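Casual housekeeping attendant – Dekdale Holiday Units

We need a casual housekeeper for our units at Dekdale, two days a week, with extra shifts in June. Start time is 8 am. You'll change beds, clean kitchens and bathrooms, and restock towels. 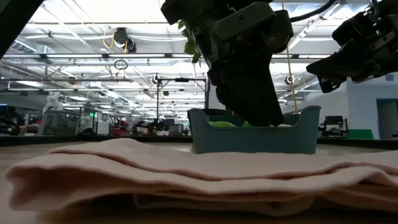
Pay is at the casual award rate, with weekend loading. You'll need your own transport – the bus from Vallwood doesn't run early enough. Experience is helpful but we will train the right person.

Each clean is paid by the hour, with no set quota. 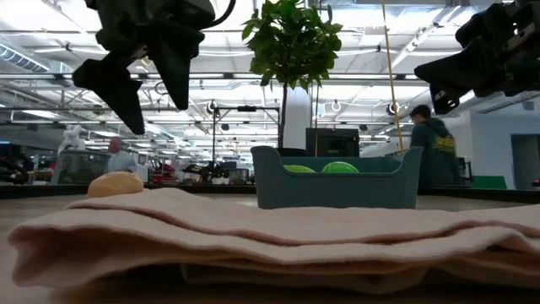

Clondale applicants have asked about travel between sites, and Dabbas has confirmed that it is paid time.

Apply at the front office by Monday.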